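Rapport d'avancement à l'attention de Verena Marti
Projet Cimetero : paniers tressés et pièces de rangement
31 mars 2025

Chère Verena,

Voici où nous en sommes à mi-parcours, avec de bonnes nouvelles ! Le premier lot de paniers est arrivé de chez Alluvness en un seul envoi, bien emballé, et nous avons pu commencer à travailler dès l'ouverture des cartons. Pour mémoire, la subvention couvre l'achat de 30 paniers, la fabrication des pièces rouges et l'aménagement du poste de travail. Les deux premiers points avancent très bien. Le troisième est terminé, et j'en suis particulièrement contente.

Le poste de travail

Nous avons longuement hésité sur le fond. Wissam Boutros défendait une table claire devant une paroi claire, et il avait raison : le brun du panier ressort tout de suite, on lit sa silhouette évasée sans effort et les défauts du tressage sautent aux yeux. Le panier se pose sur un plateau blanc à rebord bas, placé sur la table. Nous en avons commandé 3, un par poste, pour pouvoir passer de l'un à l'autre sans changer nos repères. Le plateau retient aussi les brins qui tombent (il y en a toujours), et un coup de chiffon suffit en fin de journée.

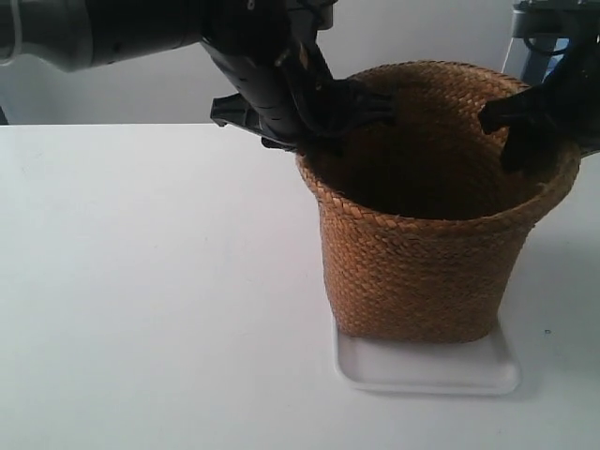
Les paniers

Le modèle retenu est rond, plus large à l'ouverture qu'à la base, avec un gros bord tressé. C'est ce bord qui nous a décidés. Na-rae Seok en a comparé 6 avant de passer commande et celui-ci était de loin le plus agréable en main : épais, souple juste ce qu'il faut, et très beau avec son motif qui rappelle le chevron. Il reste des fibres qui dépassent sur le pourtour. Nous avons choisi de ne pas les couper, après un essai sur un panier où la coupe laissait des pointes plus gênantes que les brins eux-mêmes.

Un point nous a surpris, la profondeur. Vu d'en haut, l'intérieur devient vite sombre et le fond paraît presque noir. Avec des pièces ternes, on ne distinguerait pas grand-chose. En rouge vif, tout change, et même celles qui se trouvent dans l'ombre se repèrent facilement. Le choix de la couleur, que nous avions présenté un peu timidement dans le dossier de demande, est donc définitif.

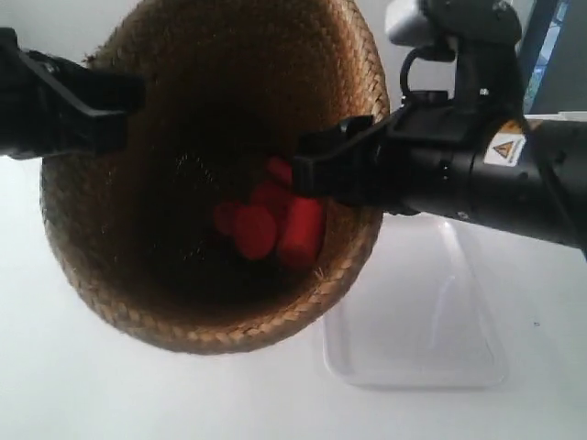 Rapport rédigé par Yi-an Hong, coordination du projet Cimetero, avec So-yul Oh pour la partie budget

Les pièces rouges

L'atelier Javport nous a livré la première série. Les formes arrondies se prêtent bien au panier : elles roulent vers le fond et s'y regroupent d'elles-mêmes. C'est parfait pour le rangement et un peu moins pratique quand on veut les ressortir une à une, ce qui nous oblige à revoir l'ordre des exercices. Na-rae a déjà réécrit la première fiche, où l'on commence désormais par la grosse pièce couchée avant de passer aux petites.

Nous avons aussi beaucoup appris sur la tenue du panier. Pris par un seul côté, il bascule. Pris près de l'ouverture, des deux côtés à la fois, il se laisse incliner doucement, et le bord roulé vers l'extérieur offre une prise très franche. Toutes les fiches seront rédigées dans ce sens.
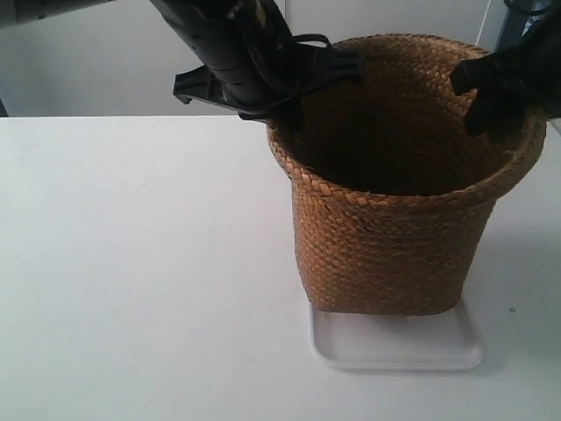

Reste la question de l'usure. La base, aux angles arrondis, tient remarquablement bien. Le corps aussi, avec ses petites mailles serrées. Je suis plus prudente pour le bord, qui subit l'essentiel des manipulations, et je propose de garder quelques paniers en réserve jusqu'en mai pour les comparer aux autres.

Budget

So-yul a vérifié les factures reçues et tout est conforme au prévisionnel, à une exception heureuse près : le transport a coûté moins cher que prévu et il nous reste 500 francs sur cette ligne. Nous aimerions, avec votre accord, les consacrer à un second modèle de panier, le Noh, plus bas et plus ouvert. Il permettrait de travailler avec un intérieur mieux éclairé et de voir si la différence de profondeur change vraiment la difficulté.
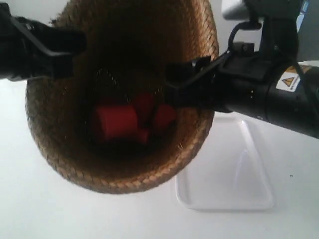
Si vous préférez que cette somme reste en réserve, nous nous en accommoderons très bien, le programme principal n'en dépend pas. Une réponse avant la prochaine commande chez Alluvness nous arrangerait simplement pour grouper les envois.

D'ici au mois de mai, nous comptons terminer les fiches, faire relire l'ensemble par Wissam et préparer le second lot de pièces. Toute l'équipe vous remercie pour votre confiance, et vous êtes la bienvenue à l'atelier quand vous voulez : les paniers sont encore plus beaux sur place !

Bien cordialement,

Yi-an Hong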